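Bench notebook, cream and serum bench
Monday, started 8:40

Continuing with the face cream, batch 21. Last week's batch 20 separated a little at the top after the warm cabinet, a thin yellow ring, so I changed only two things: the emulsifier goes from 4% to 5%, and the xanthan gum is now wetted in the glycerin before it meets the water. I know I should change one thing at a time. We have little of the Vetholm squalane left and I did not want to spend two batches on it.

Batch size 493 g. It should be 500 but the bottle of squalane finished before the end and I scaled everything down to match. The corrected sheet is in the folder, please use that one and not the sheet taped on the balance.

Water phase to 75 C, oil phase to 75 C. The oil phase was slow today, the cetyl alcohol stayed as small white islands until almost 9:30. Poured oil into water, homogenizer at 2000 rpm for three minutes, then the paddle, slow, until 40 C. Color at this moment: white, a little shiny. Batch 20 was more gray and had many bubbles.

Niacinamide was dissolved separately in cold water and added at 38 C. pH before adjusting was 6.3. I added citric acid solution by drops and stopped at 5.6. I wanted 5.5 but I was afraid to go under, and going back up with the hydroxide always makes the cream thinner in my hands.

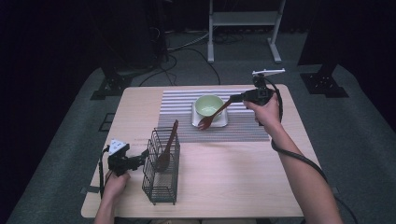
Preservative at 35 C, then the last five minutes of stirring. No perfume. Shakya sent us the new rose extract and it smells very good, but it also makes the water phase pink and I don't want to explain a pink cream to the people who asked for a plain one. I keep it for the toner.

Feel on the back of the hand, ten minutes after filling: spreads easily, some white trace for the first seconds, then gone. Less sticky than 20. After it sinks in there is still a small film, I think from the shea. My skin is dry this time of year so I am maybe not the best judge, someone with oily skin should try it before we say it is light.

Compared it with the Vakov day cream which we keep as our reference. The Vakov is still better in the first touch, it breaks under the finger almost like water. Ours is better after one hour, I don't feel the need to put more. If we want that first touch we must go to a gel cream and this is a different formula, so I will not chase it here.

11:15. Spin test, two tubes, 30 minutes. No oil on top in tube A. In tube B there is a very thin line, I cannot decide if it is oil or only the light on the plastic. Repeat tomorrow with fresh tubes.

Viscosity: I measured too early, the cream was still warm, so the number is crossed out. Measure again after 24 hours at room temperature, same spindle as for batch 20.

Filled jars: six to the warm cabinet, two to the fridge, two for freeze and thaw, the rest on the shelf by the window for light. Labels are written in pencil because the marker dissolves when the cream touches it. Shelf position is 512, not the old place, which now has the sunscreens.

Side note on the vitamin C serum. The Vitix droppers leak when the bottle lies down, three from the same box. The rubber is fine, the neck of the bottle is maybe too short for this cap. I put the leaking ones apart with a paper inside. The serum in them is already more yellow than the others, so air goes in too. Don't use this box for the stability set.

To do:
repeat spin test
viscosity at 24 h
order squalane, the bigger bottle
try 21 again with half of the shea
ask for droppers with the longer insert
clean the homogenizer head properly, there was old cream behind the ring this morning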